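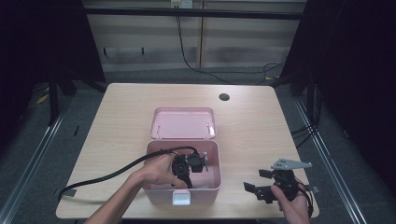

Pink storage box, lid open, on the light wood-grain table.

Sunday, March 9, 2025
Textile conservation workshop, notebook entry
Subject: Washing trial, Listier cotton samples, second series

The purpose of the present series is to establish whether the Listier cottons may be wet cleaned with the Petek detergent at the lower concentration, or whether the higher concentration used in August must be retained. The first series was inconclusive. The blanks had been cut from two different bolts, and the readings could not be compared with one another.

Materials. 26 swatches, all cut from the Clutness bolt, parallel to the selvage. Edges overcast by hand in undyed thread. Each swatch carries a stitched number in the lower left corner; ink numbering was discontinued after the marks migrated in the first series. Two swatches, 11 and 19, show a slub across the middle and have been assigned to the control group.

Procedure. Swatches were soaked flat in deionized water on polyester screens. The detergent bath followed, with light sponging on the face side only. Rinsing was continued until the conductivity of the rinse water matched that of the supply. The third rinse was sufficient for the low concentration group. The high concentration group required a fifth, and swatch 7 a sixth. All swatches were blotted and left to dry face up on glass, without heat or moving air.

Drying will be considered complete at 168 hours. Colleagues are requested not to lift the swatches before that time, including for inspection. Corners were lifted during the first series and the resulting distortion was recorded as shrinkage.

Observations to date. The yellow discoloration moved readily in both groups. The first soak alone removed a good part of it, which suggests that the detergent contributes less than was assumed in the August report. Under the lamp, no difference in whiteness between the groups could be detected by eye. Color readings are to be taken on the dry samples only. Swatch 14 has a faint tide line along the upper edge. Cause not established; the screen had a slight bow at that end and has been set aside.

Water use was higher than planned. The series consumed nearly 800 liters, most of it in the rinsing of the high concentration group. Should the low concentration prove adequate, the saving on full-size curtains would be considerable, and the washing of the Astaris hangings could be completed in the small tank.

Corrections to earlier entries. The August entry gives the bath temperature for the controls as that of the detergent group. The controls were washed at room temperature. The table has been amended and initialed.

Outstanding:
Color readings, all swatches, three positions each.
Thread counts on 11 and 19 before and after pressing.
Replacement screen, large size.
pH strips, narrow range. The opened packet has expired.
Confirm with the Astaris project whether the lining is to be washed with the face fabric or detached. The decision affects the tank schedule and is needed before the next series is cut.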